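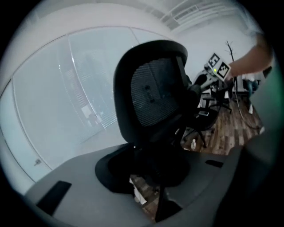

Divell nimmt Bürodrehstuhl Jultico mit Netzrücken ins Programm

Höhenverstellbarer Arbeitsstuhl für Büro und Homeoffice ab März lieferbar

18. Januar 2025 – Der Büromöbelhändler Divell erweitert sein Sortiment um den Drehstuhl Jultico. Das Modell ist für Schreibtischarbeitsplätze in kleinen und mittleren Büros sowie für das Arbeiten zu Hause vorgesehen. Es wird ab März über den Onlineshop und über die Ausstellungsräume des Unternehmens verkauft. Vorbestellungen nimmt Divell ab sofort entgegen.

Schwarze Bürostühle mit hoher Netzlehne und fünfarmigem Rollenfuß gehören seit Jahren zu den am meisten nachgefragten Artikeln bei Divell. Jultico folgt dieser Bauform. Die Rückenlehne besteht aus einem abgerundeten Kunststoffrahmen, in den ein dunkelgraues Netzgewebe eingespannt ist. Das Gewebe ist luftdurchlässig und lässt sich mit einem feuchten Tuch reinigen. Der Sitz ist gepolstert und mit schwarzem Stoff bezogen.

Einstellung und Ausstattung

Die Sitzhöhe wird über eine Gasdruckfeder eingestellt. Der Hebel dafür befindet sich rechts unter der Sitzfläche und ist im Sitzen erreichbar. Mit demselben Hebel lässt sich die Wippfunktion feststellen. Der Widerstand der Lehne wird über ein Drehrad an der Unterseite an das Körpergewicht angepasst.

Jultico wird in der Grundausführung ohne Armlehnen ausgeliefert. Der Stuhl lässt sich dadurch vollständig unter die meisten Schreibtische schieben. Armlehnen sind als Zubehör erhältlich und können auch nachträglich montiert werden. Die nötigen Bohrungen sind unter dem Sitz bereits vorhanden.

Rollen für Holzböden

Viele Büros in Altbauten und die meisten Arbeitszimmer in Wohnungen haben Dielen, Parkett oder Laminat. Harte Rollen, wie sie für Teppichboden üblich sind, können auf diesen Böden Laufspuren hinterlassen. Divell liefert Jultico deshalb ab Werk mit weichen Rollen aus. Kunden mit Teppichboden können bei der Bestellung ohne Aufpreis harte Rollen wählen. Ein späterer Tausch ist ohne Werkzeug möglich, die Rollen sind gesteckt.

Das Unternehmen empfiehlt, die Rollen regelmäßig von Haaren und Fäden zu befreien und Sand vom Boden zu entfernen, bevor der Stuhl bewegt wird. Lose Kabel sollten nicht im Fahrbereich des Stuhls liegen. Für Schreibtische ohne Kabelkanal führt Divell das Kabelführungsset Mumov, das unter der Tischplatte verschraubt wird.

Lieferung und Montage

Der Stuhl kommt zerlegt in einem Karton. Fußkreuz, Gasdruckfeder, Sitz und Lehne werden vom Kunden zusammengesetzt. Ein Innensechskantschlüssel und eine bebilderte Anleitung liegen bei. Bei Bestellungen ab 9 Stühlen übernimmt Divell den Aufbau vor Ort und nimmt die Verpackung wieder mit. Auf Wunsch werden dabei auch alte Bürostühle abgeholt und der Entsorgung zugeführt. Diese Leistung muss bei der Bestellung angegeben werden.

Auf Gestell und Mechanik gewährt Divell drei Jahre Garantie, auf Netz und Sitzbezug zwei Jahre. Gasdruckfedern, Rollen und Sitzpolster werden als Ersatzteile angeboten. Sie können im Onlineshop über die Artikelnummer auf der Unterseite des Sitzes bestellt werden.

Passender Schreibtisch

Zeitgleich mit dem Stuhl kommt der weiße Schreibtisch Vieira in den Handel. Er hat eine kratzfeste Platte und ein höhenverstellbares Metallgestell. Stuhl und Tisch sind einzeln und als Arbeitsplatzset erhältlich. Für Firmenkunden stellt Divell im März 40 Sets zum Probesitzen bereit, die bis zu zwei Wochen kostenlos im eigenen Büro getestet werden können. Anfragen werden in der Reihenfolge ihres Eingangs bearbeitet. Die Abholung nach Ende der Testzeit ist ebenfalls kostenlos.

Über Divell

Divell handelt mit Büromöbeln und Zubehör für Unternehmen, öffentliche Einrichtungen und Privatkunden. Das Sortiment umfasst Drehstühle, Schreibtische, Schränke und Beleuchtung. Neben dem Verkauf bietet das Unternehmen Raumplanung, Lieferung und Aufbau an.

Pressekontakt

Divell, Presse- und Öffentlichkeitsarbeit
Datenblätter, Montageanleitung und Preisliste zu Jultico und Vieira werden auf Anfrage zugesandt. Abdruck honorarfrei, Belegexemplar erbeten.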